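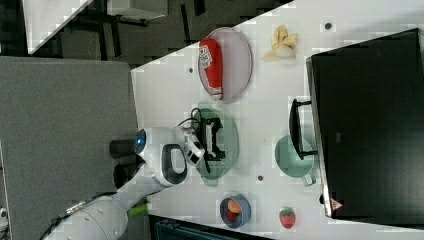 Lavender plate, banana peel, monitor.

Event Operations, Unit 6: Room Blocks and the Art of Being Charged for Empty Beds

Last revised 2018-08-01. Bring a calculator to the session.

1. What a room block is

A room block is a set of hotel rooms held for a group at an agreed rate. The hotel takes them off public sale and the organizer promises that people will sleep in them. Everything in this unit follows from the second half of that sentence, the half organizers tend to skim.

Terms you will need:

Pickup: rooms in the block that have been booked by a named guest.
Cutoff date: the day unbooked rooms go back to the hotel.
Attrition: the shortfall the hotel will put up with before it sends a bill.
Wash: rooms that vanish between the forecast and the actual night. Every group has some. First-time clients believe theirs will have none.

2. Worked case: Undero sales meeting

Undero, a maker of office flooring, plans a three-night meeting in September at the Bakinik, a conference hotel outside the city. The client asks for 100 rooms per night. Asked where the number came from, the client says it is a nice number.

The contract allows 23 percent attrition, measured per night. Undero must therefore pick up at least 77 rooms each night or pay for the difference.

Night one: 81 rooms. No charge.
Night two: 94 rooms. No charge, and a certain amount of smugness.
Night three: 52 rooms. The meeting closed at lunch and people went home, as people do. Shortfall of 25 rooms, billed at the full group rate.

Now work it again with attrition measured across the whole stay. The block is 300 room nights, the minimum is 231, and the pickup was 227. The shortfall drops to four. Same guests, same hotel, same breakfast. One clause did that, and it was sitting on page 6 of the contract.

3. Shaping the block

Blocks should rarely be flat. Arrival and departure nights are nearly always lighter than the middle. Ask the client for:

The last program's final rooming list (the real one, from after the event)
The hour the closing session ends
How many attendees live within driving distance
Whether anyone has promised a golf day

If there is no history, start low and ask for a right to add rooms at the group rate, subject to availability. Hotels agree to this more often than you would expect, particularly in slow weeks.

4. Food and beverage minimums

These work like attrition with sandwiches. Ristex, a software reseller, signed for a minimum of 2,000 coffee servings over its conference and then scheduled one break a day. On the final afternoon the hotel offered to make up the difference in pastries. The client accepted. See also: Unit 9, Waste.

Check whether the minimum is stated before or after service charge and tax. If the contract doesn't say, get it in writing before signing.

5. For the next session

Read the Yilma contract in the course packet. Mark every clause that mentions a date, then put those dates in order. Two of them contradict each other. Draft a short, polite email to the hotel asking which one it meant. Points are taken off for the phrase "per my last email."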